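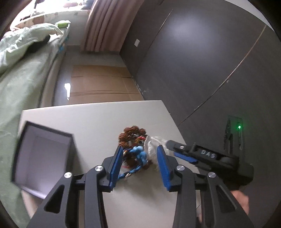
How to sort a drawer of cords and small bits

Clear a table first and tip everything out on it. A pale surface helps, as thin cords and small metal fittings show up well.

1. Pull the plastic bags out of the pile and flatten them. Keep 2 good ones and put the rest with the recycling if your council takes them.

2. Lift off anything crocheted or woven before you start on the cords. Fittings snag the loops, so ease them free with your fingers and don't tug.

3. Untwist each cord from the middle, working out to the ends. Coil it loosely and fasten it with a paper band.

4. Line up your boxes with the lids off. We use the small Fluren ones, which hold 500 g each. Cords go in first, soft things on top.

5. Label the end of the box, then the lid.

Do the drawer again in November.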